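Bremari plastic tubs from Sadholm, six months in

Last updated: December 20, 2019

3689 shares | 6 comments

I bought my first Bremari tub in July and I did not expect to write anything about it. It's a plastic tub. But I keep seeing them praised as if Sadholm had invented the idea of putting things in other things, and I have now used enough of them on the bench and in the kitchen to have an opinion.

They cost six dollars each where I live. You can find a plastic tub for less than that at any discount store, and some of those are perfectly fine. So the question for me was what the extra money buys.

The packaging says the walls are "reinforced." I can't tell you what with. Press on the side of an empty one with your thumb and it gives, same as my old tubs did. Fill it with screws and pick it up by one side and it bows enough that I put my other hand underneath. I wouldn't call it weak, but I wouldn't print "reinforced" on it either.

The color is the thing people like. I have teal and blue. In the store they look very different, and under the yellow bulb over my bench they look a lot less different, so if your plan is to sort by color (teal for clean parts, blue for dirty, that kind of thing) I'd pick two that are farther apart or just use a marker. Marker takes well on the outside, by the way. It also comes off with rubbing alcohol, mostly. There's a gray ghost of the word GROMMETS on one of mine that I expect to keep.

Washing. The label claims they are good for 2000 washes. I would love to know who checked. I've run mine through the dishwasher on the top rack since the summer and they've held their shape, with a slight dullness on the inside that I noticed after a month or so and that hasn't gotten worse. One came out with tomato stain and still has it. Water collects in the underside and you will dump it on your socks the first few times you unload. Tip it before you lift it.

The feet are what I came around to, grudgingly. My old tubs sat flat on the bench and stuck there if there was any water underneath – you'd pull, it would let go all at once, and whatever was inside went up your sleeve. A footed tub doesn't do that. It also slides less than I thought it would on a smooth surface, though on my bench, with its coat of old varnish, it will still travel if you bump it. Crumbs and sawdust get under there and stay under there. You have to pick the thing up to wipe, and I don't always.

Stacking is where I'd take points off. Three will nest without complaint. After that the stack leans, and by the sixth the bottom two are wedged so tightly that I've had to run hot water over the outside one to get them apart. Sadholm's card says "stacks endlessly." It does not. The Bellamy tubs I had before this were uglier and more brittle, and one cracked down the side in the cold garage, but they stacked straight and came apart with one hand.

No lid, either. There is one, sold separately, and the Vultville branch has been out of it every time I've gone in. I've been using plates.

Would I buy them again? Probably another one or two, for small parts and for rinsing fruit. Not a whole shelf of them at that price. If you already own tubs that work, keep using those, and if yours are flat on the bottom and it bugs you as much as it bugged me, get one Bremari and live with it for a couple of weeks before you go back for more.

– Dean Furnival
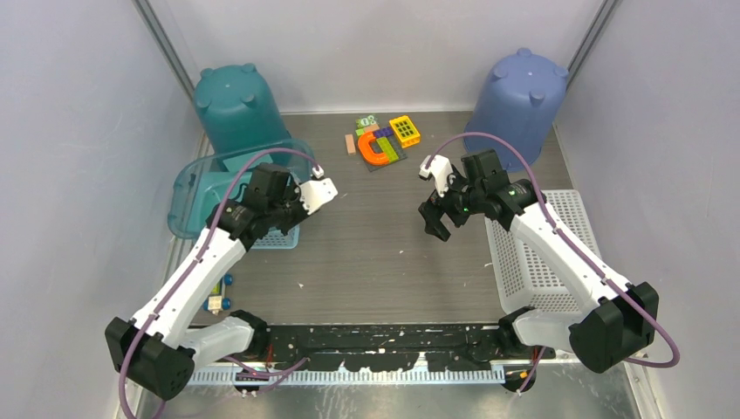 Filed under: STORAGE > TUBS & BINS

The teal one is turned over against the back wall, and you get the four rounded feet around the rim of the base. I'd look at those in the store before paying. Set the tub down on the shelf the right way up and push on each corner – if it rocks, take a different one. One of mine rocks. I kept the receipt too long and now it holds clothespins.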